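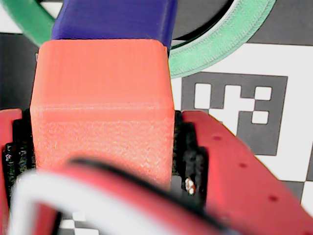 Según un usuario de Flellport, el kit les ahorró montar el banco desde cero, pero la parte de calibración "se lee tres veces y a la cuarta ya se entiende". Tomamos nota, el manual de enero ya trae ese capítulo rehecho.

Carer Grokora - kit de bloques y tablero para ensayos de agarre
Ref. 2864
Disponible. Envío en 2 días laborables.

Qué es
Juego de piezas impresas en 3D más tablero de calibración, para repetir el ensayo de apilado con el protocolo Uniyal. Pensado para laboratorios que ya tienen brazo y pinza de dos dedos. El brazo no va incluido, la pinza tampoco (nos lo preguntan mucho).

Qué incluye
Bloques rectangulares de colores lisos, canto superior redondeado
Anillo verde
Tablero de ajedrez blanco y negro con marcador fiducial
Almohadillas negras de textura rugosa, para dedos planos
Archivos de impresión y hojas de registro

El método
Cada serie son 600 intentos de agarre. Cámara cerca de la pinza, tablero detrás de las piezas. La pose de cámara se saca del tablero y el marcador, la de la pieza se estima por color y contorno. Se compara una cosa con otra antes de cerrar los dedos. Si la diferencia pasa del umbral, el intento se anota como descartado y no se repite - esto es importante, repetir infla el resultado.

El bloque naranja es la pieza de referencia en nuestro banco. Los demás hacen de estorbo: detrás, pegados, o apoyados, según la hoja de serie.

Resultado
Con dedos lisos, 69 % de agarres válidos en la configuración con estorbo. Con las almohadillas rugosas mejora, pero todavia no publicamos cifra porque falta cerrar las series con luz lateral. En cuanto esté se cuelga aquí mismo.

Lo que peor lleva el método: oclusión. Si un dedo tapa buena parte del marcador, la pose baila. Se arregla a medias bajando el tablero o moviendo la pieza hacia el centro. Con el marcador entero a la vista va bien.

Notas de uso
Las líneas de capa se notan en todas las piezas. No lijar, cambia el rozamiento y los datos dejan de ser comparables.
La textura puede variar entre zonas de una misma pieza. Anotar siempre por qué cara se agarra.
Cables sujetos a la muñeca antes de empezar. Un lazo suelto delante de la lente estropea la segmentación y hay que tirar la serie.
Limpiar almohadillas con paño seco. Nada de alcohol.

Compatibilidad
Dedos planos, con taladros o sin ellos. Para dedos curvos hace falta el adaptador Carer, se vende a parte. El software Uniyal lee el tablero sin configurar nada, con otros programas hay que meter a mano el tamaño de casilla (viene en la hoja 2).

Recambios
Almohadillas, por pares
Tablero suelto
Bloque de referencia, mismo lote de filamento mientras quede

Devoluciones
Piezas sin usar, en su caja. Las almohadillas ya pegadas no se admiten.

Ficha revisada: sáb 4 may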